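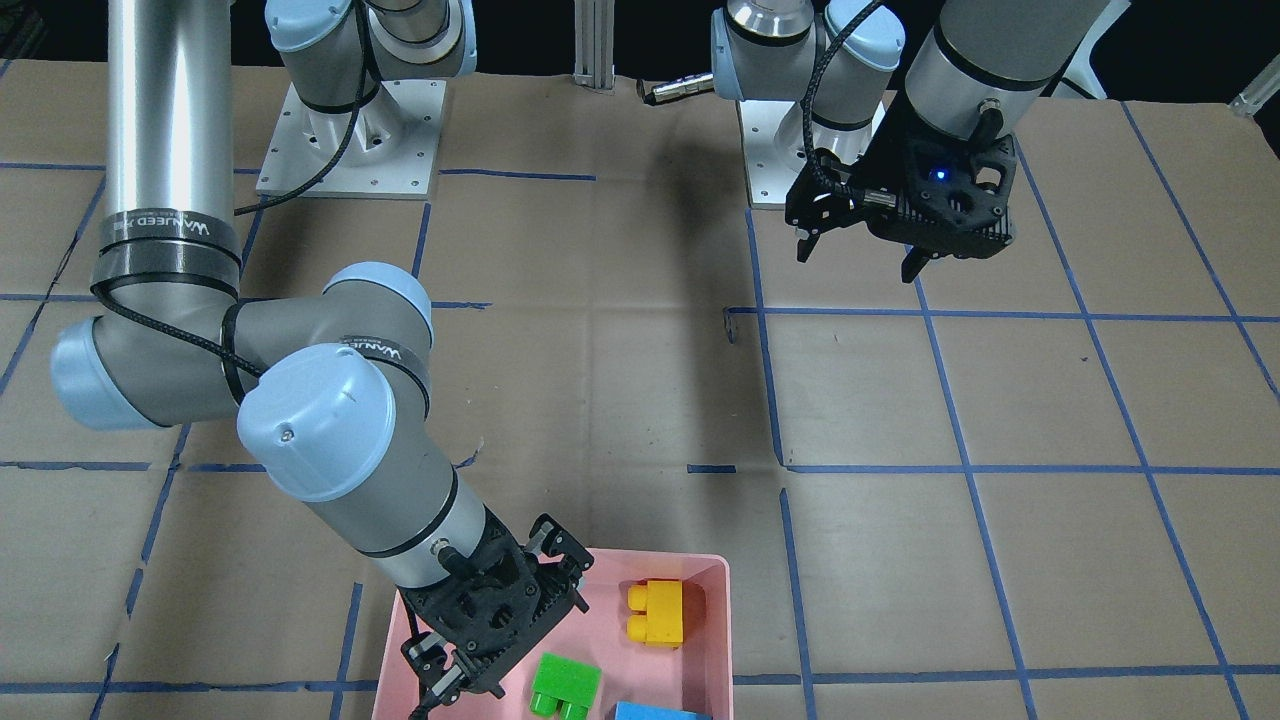

Catalina Pereyra objects that the psalm headings came too late to tell us how the songs were first used. What a great challenge! We went back through the Bevholm notes with it in mind, and the headings read even better as early commentary. 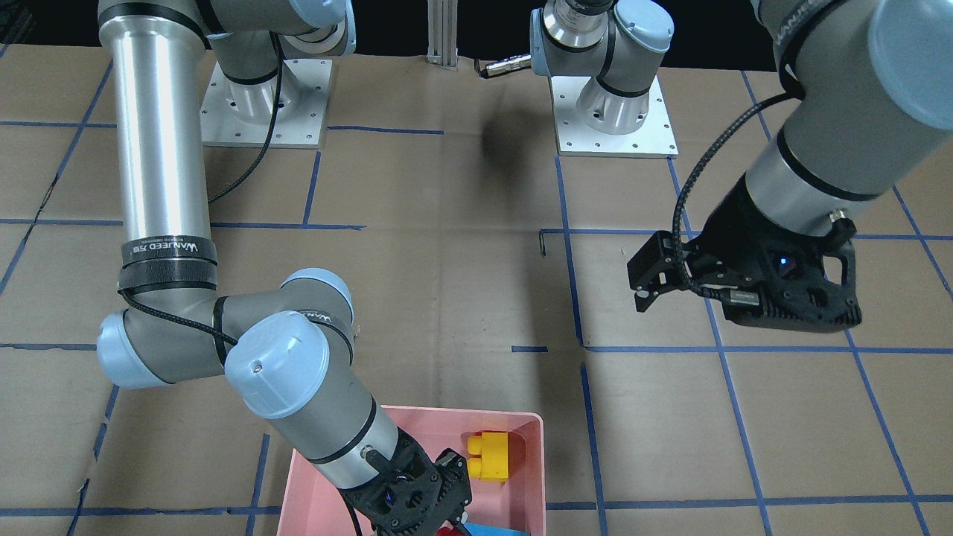
Figure 1. Worktable with blue tape grid.

Psalm 20 is a lovely case, with a king, a battle prayer and a whole crowd answering.
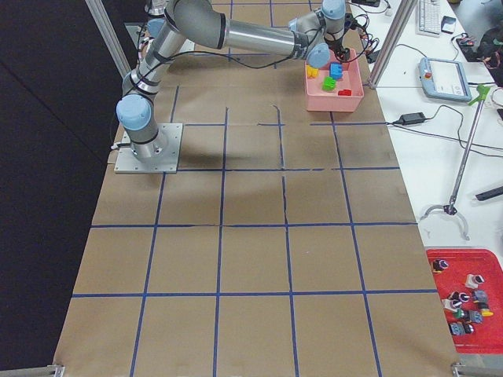
Figure 2. Arm and pink bin.

Psalm 11 is quieter, and its short heading leaves readers wonderful room. 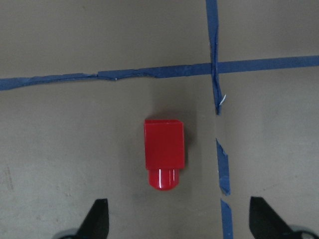 Figure 3. Red piece between gripper fingers.

161 shares 2 comments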